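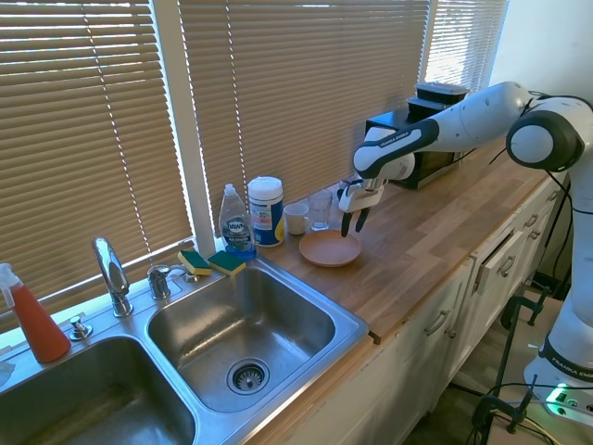 O canto da janela

Galeria da casa Beyene, página 7: a cozinha
Textos de Chaltu Kahsay

O prato cor de terracota sobre o tampo de madeira clara, com a luz do dia a entrar pelas persianas. Lava-loiça de duas cubas, torneira de pescoço alto, esponjas amarelas e verdes na borda de trás.

Sobre esta galeria

Escrevo estas páginas para as pessoas que viveram na casa Beyene e que agora estão longe, e também para quem vai chegar em dezembro e me pergunta por mensagem como é a casa. O português é a minha terceira língua. O Damián Jaramillo leu o texto antes de mim publicar e corrigiu as preposições, mas algumas frases eu quis deixar como as tinha escrito.

As páginas anteriores mostram a entrada, a escada, a sala comprida e os quartos do lado da rua. A cozinha ficou para a página 7 porque é o lugar onde passo mais tempo e eu não sabia por onde começar. Comecei pela janela.

A luz

As persianas são de cor bege e ocupam toda a largura atrás da bancada, com o montante branco da janela a dividi-las. Quando há sol, a claridade passa entre as lâminas e chega até ao aço do lava-loiça. De manhã cedo, gosto de tomar o café em pé neste canto. Quem vem de um país com muita luz, como eu, vai sentir-se bem aqui mesmo no inverno.

Peço só que as lâminas se abram pelo bastão e não com os dedos. As primeiras persianas desta casa duraram muito pouco.

A bancada de madeira

Foi montada antes de eu chegar, no tempo da Zinash Alemayehu. Ela contou-me que comprou o óleo na loja Dreltis e que passou um domingo inteiro de joelhos e depois em pé, a esfregar com um pano. A madeira é clara e bonita, mas bebe tudo: vinho, açafrão, beterraba. Para as panelas quentes usamos as bases de cortiça da gaveta de cima. Se cair água perto da cuba, seca-se logo.

O óleo renova-se duas vezes por ano. Uma lata de 503 mililitros (é uma medida estranha, mas é a que vem na lata) chega para toda a bancada e ainda sobra para as tábuas de cortar.

O prato

Redondo, da cor do barro. Na minha família, um prato desta cor serve para o pão e põe-se no centro, sem talheres. Aqui na casa cada um faz como quer. O Kidus Derese come nele massa com atum e eu já deixei de discutir.

Atrás do prato, a caneca branca pequena e o copo de vidro. As canecas pequenas são as melhores para o café forte, as grandes guardam-se no armário para o chá.

O lava-loiça

As duas cubas são de aço inoxidável. Usamos a da direita para lavar e a da esquerda para passar por água, e isto é um acordo antigo que foi escrito num papel na reunião de uma terça-feira. O papel perdeu-se e o acordo ficou.

O filtro do ralo tira-se para limpar ao fim do dia. Por favor, não o batam contra o caixote com força, que entorta. Já comprámos três na Ciltance e o senhor do balcão conhece-me pelo nome.

Sabão, toalhitas e esponjas

O detergente azul é Dawn e as toalhitas desinfetantes estão na lata branca, ao lado. Quem está habituado a pôr muito detergente vai precisar de se conter: um pouco na esponja chega para a loiça de um jantar. As toalhitas são para os puxadores e para o frigorífico, não para a madeira, que fica baça com elas.

Há duas esponjas, com o lado verde para esfregar. A regra da casa diz uma para os pratos e outra para as panelas. A Shewit Gidey propôs cortar um canto da esponja das panelas para a reconhecer, e eu acho uma boa ideia, mas ainda falta quem pegue na tesoura.

Na ponta esquerda vê-se também o pulverizador com líquido alaranjado, quase vermelho. Depois de usar qualquer pulverizador, roda-se o bico para fechar.

O forno pequeno e as caixas

Ao fundo, o forno de bancada, preto, com as caixas de plástico preto empilhadas em cima. As caixas são de todos e servem para levar comida ao trabalho. Antes de ligar o forno, tirem-nas de cima, por favor. Para torradas, quatro minutos bastam. Para aquecer empadas, 100 graus no princípio e depois mais forte, assim a massa não fica mole por dentro.

Para quem vai chegar

A casa fica no número 1603 da rua que sobe para Wotville, e a cozinha é no rés do chão, ao fundo do corredor. Tragam uma caneca vossa, se tiverem uma de que gostem. O resto há cá.

Na próxima página: a despensa e a mesa grande. Se alguém guardou fotografias antigas da mesa, ainda com a toalha aos quadrados, mande-as à Shewit, que está a juntar tudo numa pasta.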